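Four Hundred and Ninety-Seven Ways to Clear a Table

I took the demonstration job in July for the same reason I take most jobs, which is that Kyrylo Horobets asked me while I was eating. 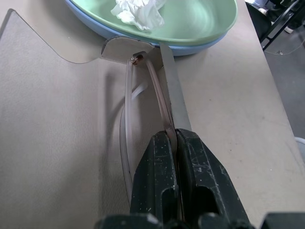

The pitch was simple. Plurkuvport has an arm, the arm has a small camera at its wrist, and somebody has to steer the thing through ordinary tabletop chores over and over so that a learning system can be shown how it's done. Each run is called an episode. I like that word. It makes it sound as if there's a plot.

There is not much plot. You sit down, you grab the controls, you go and get the thing, you move the thing, you let go of the thing. Then you press a pedal with your left foot to say you're finished, and if you forget the pedal, the recording goes on collecting you scratching your ear with a very expensive arm sitting still. I have given the world several minutes of that. If a future robot pauses thoughtfully halfway through your dishes, I would like some credit.

The target was 497 episodes. I asked Kyrylo why not 500 and he said the spreadsheet had been set up by Ho-yin Lam, and that I was welcome to take it up with Ho-yin. I took it up with Ho-yin. He said three of the original slots were calibration runs, and would I please stop leaving my coffee where the arm could reach it.

What surprised me first was how bad I am at tables. I've been clearing them since I was tall enough to be told to. My hands know perfectly well that a plate is one job and a bit of tubing is another. Take the hands away, give me two stiff fingers and a view from the wrist, and I'm a toddler in oven mitts. Anything long and flat has to be caught square or it swings. Anything see-through is worse. Clear plastic on a pale tabletop is mostly a rumor. You steer toward a shadow, close the fingers, and hope.

Tubing deserves its own complaint. A plate has the decency to stay the shape it was when you last looked. Tubing loops. It goes between the fingers, wanders behind one of them, and leaves you wondering whether you're holding the part you meant to hold or simply standing on its tail. There is a page in the Plunari manual (Plunari is the software, I'm told it's named after a boat) headed "Deformable objects," and the entire advice is to move slowly. I have it taped over my desk at home now. It covers most things.

My first 53 episodes were thrown out. I'd gotten good, you see. I had found one smooth approach and used it every time, same angle, same speed, same small flourish at the end that I was rather proud of. Ho-yin played a bunch of them back to back and it was like watching one clip with a stutter. A system fed on those would learn my one trick and fall apart the moment someone nudged a dish.

So now we mess things up on purpose. Before each run the stuff on the table gets shuffled. Dishes get stacked or they don't. Trash shows up in places trash would show up. I start from the left, I start from too high, I start from somewhere silly. And I'm asked to make mistakes, within reason: drift wide, miss, come back and fix it. The fixing is what they want. Kyrylo says the recoveries are worth more to him than the clean ones, and he keeps them in a separate folder called Tsegaye, after the street he lived on when he had the idea.

It's a strange thing to be paid for, missing. It's also harder than you'd think. A deliberate miss looks deliberate. The shoulder sort of announces it. My best recovery so far came when I sneezed.

Then there's the labeling, where you watch your own episodes and type what happened. I did 129 of those in one stretch and lost the ability to speak normally. "Grasp strip. Adjust. Release strip." I went home and narrated making a sandwich. For the record, the approach was good and the release was early.

We share the room with the Grolance people, who are training something to fold towels and who have beautiful manners until somebody borrows their good chair. Their operators wear headphones. I tried that for one afternoon and found I was moving in time to the music, so there is now a batch of almost 100 episodes with a faint samba in the elbow. Ho-yin has decided to keep them. Variety, he says.

I'm back on the controls tomorrow at nine, and I still have the pedal to apologize to. The left foot is getting better. The coffee now lives on the windowsill.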